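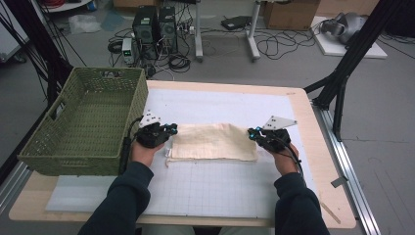 A visit to the Wesden shared workshop

The workshop at Wesden is at the back of an old seed store, down a lane with no sign on it. I went past it twice. It opens to visitors one evening a month from 6 pm, and in August I drove over from Hirnadthorpe with Marcelle Lacroix, who wanted to see how other people handle teaching by demonstration before our own group spends any money on it.

Parking is on gravel at the side. The door sticks. Tea is in the first room on the left, next to the drill press, and you put your coins in a tin.

The members have the usual mix on the go. One bench had a clock being cut from brass sheet, and there was a half-built CNC router that two people were squaring up with a builder's square and a lot of patience. We were there for the cloth folder, which has the far corner, and we ended up spending most of the night on it.

The folder is Anju Gautam's project. She started it in her garage and moved it to Wesden when it outgrew the garage. The aim is a pair of arms that can take a piece of plain cloth, fold it and put it in a basket. She isn't after shirts or fitted sheets. She told us she would be happy with tea towels.

The arms themselves were in her shed at home with one shoulder joint apart, so we didn't see them move. What we saw was the other half of the job, the collecting of demonstrations. You hold a gripper in each hand and do the fold yourself, and the recordings are what the arms will be trained on. The jaws are the same shape as the ones that go on the arms, so whatever you manage with them the arms should at least be able to copy. The dotted plates on top are there for tracking, so the software knows where each gripper is and which way it's pointing.

Anju ran through a few folds and then let each of us have a turn. It is harder than it looks. With fingers you slide along an edge until you find the corner, and you don't think about it. With jaws you have to go straight to the spot and commit. My first grab took hold of both layers when I wanted one. Marcelle did better, but she sews, and she slowed right down without being told to. Anju said that slow and even is what she wants from people, and that most visitors rush the first 2 and settle after that.

The cloth is plain beige fabric cut from a roll. She doesn't hem it. I asked if the fraying caused trouble and she said loose threads do get caught in the jaws now and then, and she trims them when she remembers. She has kept the frayed pieces in on purpose, as she wants the thing to cope with old cloth as well as new.

The board on the table is printed with a faint grid. White with light grey lines gives good contrast against the beige. Her earlier try was straight on the wood, and the cloth and the tabletop were too close in colour for the software to find the edges under the evening lights. She lost a couple of weeks to that. The grid also helps the person doing the fold, because you can lay the cloth down more or less square before you begin. She varies the starting position from one go to the next, and shifts the basket as well.

So far she has 800 demonstrations that she counts as good. The target is 1,000 before the next round of training. She throws out any where the cloth gets dropped, though she has started putting the dropped ones in a separate folder in case they turn out useful later. Marcelle asked how long a session runs. Anju does 12 folds and then stops for a break, as her wrists get sore. The grippers don't weigh much but you hold them out in front of you the whole time, and the cable pulls a bit on each one.

Cables were the main thing we talked about on the technical side. Each gripper has its own, and they have to go somewhere that isn't across the cloth. She has tried running them up and over from above, and she has tried a loop at the wrist. She favours letting them hang down towards the body. Wireless would fix it, but then there are batteries to charge and more weight at the hand. Huvier, the small firm over the river that did her machined parts, offered to make a lighter body for the grippers if she moves the board off to a belt pack. She's thinking about it.

The table is edged with aluminium rail, which she bought second-hand and would buy again. You can clamp anything to it and move it in a minute. She'd spend less on computers if she did it over. The first training run went fine on one older machine left going overnight, and she reckons she could have waited another year before buying more.

The software is her own, on top of a tracking package called Tikkanen that another member put her on to. We asked to see it and she brought up a recording on a laptop. It plays back as two moving outlines with the jaw opening drawn as a line underneath. When a grab goes wrong it shows up plainly - the line closes, opens a bit, closes again. She goes through each one by eye before it gets kept. It's slow work and she does it in front of the telly.

A few notes for our own lot, from the drive home:

Get the surface sorted first. Marcelle thinks a printed board is the cheapest thing on the whole list and we should order ours now.

Have more than one person do the demonstrations. Anju's are nearly all her own, and she thinks the arms have picked up her habit of going left hand first.

Decide early what counts as a bad one and write it down. She changed her mind partway and had to go back over the old recordings.

Buy spare jaw tips. The soft ones wear.

Wesden charges visitors nothing, though members pay by the month and get a shelf each. There's a waiting list for floor space but not for bench time. The next open evening has a talk on the router, and Anju hopes to have the shoulder joint back together and the arms on the table by the one after. Marcelle has put our names down for that. If anyone from Hirnadthorpe wants a lift there are two seats in the back, and we'd leave at 5 to get there for the start.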